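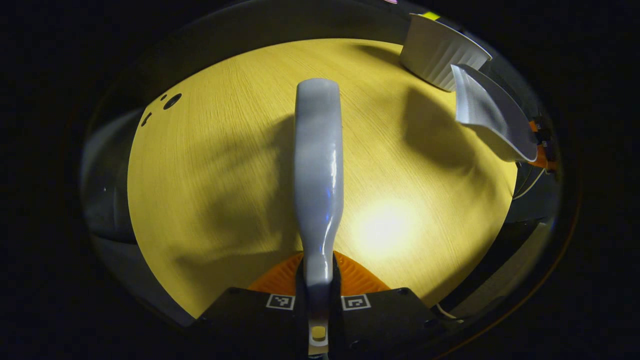
6/11/26
By Uthai Noiphan

Pre-season checklist for the Somboon guesthouse, main building and annex

I walked both buildings with Sakda Rattanakul before the summer bookings start. Items are marked OK, FIX or WATCH. FIX means before the next guest uses that room or area. WATCH means look again at the end of June. Comments are mine unless they say Sakda.

ENTRANCE AND STAIRS

1. Front door opens fully and latches without a push. OK.

2. Door closer speed. FIX. It slams over the last few inches. Quarter turn on the lower screw, then test with the window at the landing open, which is when it slams worst.

3. Handrail, ground to first floor. OK. No movement at any bracket.

4. Handrail, first to second floor. FIX. Third bracket from the top turns in the wall. The anchor has pulled out of the plaster and longer screws alone will not hold it. Drill past the old hole and move the bracket over two inches.

5. Stair nosings. WATCH. The strip on the fifth step is lifting at the left corner. Sakda glued it last year and it held until the rains. He wants to replace the whole strip. I would glue it again and see.

6. Stair light timer. OK at 60 seconds. A guest with a suitcase needs most of that to reach the second floor.

SMOKE ALARMS AND EXITS

7. Test button on every alarm, main building. OK except Room 4, see next item.

8. Room 4 alarm. FIX. Sounds, but weak. New battery made no difference. The date on the back is past ten years, so the whole unit goes.

9. Annex alarms. OK. These are the linked Trillau units and they all went off when I pressed the one in the hallway. Warn anyone in the kitchen first.

10. Exit door at the rear of the annex. FIX. Opens, but the bicycle rack has crept back in front of it again. The rack needs to be bolted down on the other side of the path — moving it every month is not a repair.

11. Exit signs lit. OK.

12. Extinguishers. Gauges in the green on all of them. Tag on the laundry one is out of date. FIX. Call the service company and have them do the others on the same visit.

KITCHEN

13. Gas hose and regulator. OK. Soapy water on both joints, no bubbles. Hose is inside its date.

14. Gas shutoff can be reached without leaning over the burners. OK.

15. Hood filters. FIX. Heavy grease. Soak overnight, and put the second set in while the first is drying. The second set is on top of the Clirkar freezer in the storeroom.

16. Refrigerator temperature. WATCH. Top shelf fine, bottom shelf a few degrees warmer than I like. Door seal is clean and closes on a slip of paper. Could be overloading. Sakda will take a reading first thing in the morning for nine days and write it on the sheet.

17. Floor drain. OK. Poured a bucket down, cleared right away.

18. Knife rack. OK.

BATHROOMS

19. Ground-fault test, all outlets. OK, every one tripped and reset.

20. Water heater, Room 2. FIX. Rust streak below the relief valve. Turned off at the breaker and taped. Plumber, not us.

21. Grab bar, ground floor bathroom. OK. I put my full weight on it in both directions.

22. Non-slip mats. Throw out the two in the annex. Replacements were 500 for the pair last time, and I would pay more for ones that don't curl.

23. Shower water temperature. OK at the tap. Let it run a full minute before taking the reading or the number means nothing.

ROOF, BALCONIES AND OUTSIDE

24. Balcony railings. OK on height. Surface rust on the Room 5 railing where the planter used to hang. Wire brush, primer, paint. WATCH.

25. Gutters. FIX. The east side is full of leaves and the downspout is blocked at the elbow. Two people for this one, with somebody on the foot of the ladder the whole time.

26. Ladder. The feet are worn smooth. New feet before item 25 is done.

27. Water tank. Lid seated, screen in place. Capacity is 2,000 liters and the float valve shut off where it should. OK.

28. Paving by the gate. FIX. One slab rocks. Lift it, pack sand, set it back level with its neighbors.

29. Yard lights. OK except the one over the steps. Bulb is good, so it is the fixture or the wire. Electrician.

PAPERWORK

30. First aid box. Burn gel missing and the tape has dried out. The rest is OK. Sakda is doing the shopping.

31. Emergency numbers posted in each room. Room 6 has the old sheet with the closed clinic on it. Replaced during the walk.

32. Spare keys. All on the board and tagged. The Cuko padlock for the pump house has only one key — get two cut.

Order of work: 20 and 10 first, then 4 and 8, then the ladder and the gutters together. The rest can go in any order as long as it is finished room by room. Roughly a week, if the plumber comes when he says he will.

Comments

Sakda Rattanakul
Bracket on the upper handrail is done. The plaster behind it was hollow for about a hand's width, so I moved it farther than two inches. Please check it on your next walk. I still think the whole strip on the fifth step should be changed.

gatehouse_annie
We run a small place with the same kind of stairs and went through three glues before switching to strips that screw down. Countersink them or they catch on shoes.

Uthai Noiphan
Thanks. Do yours go into concrete or wood? Ours are concrete with tile on top and I don't want to crack the edge.

gatehouse_annie
Wood, so no help there, sorry.

P. Dunn
Check the anode rod in the other heaters while the plumber is in the building. If Room 2 is rusting they are probably all the same age.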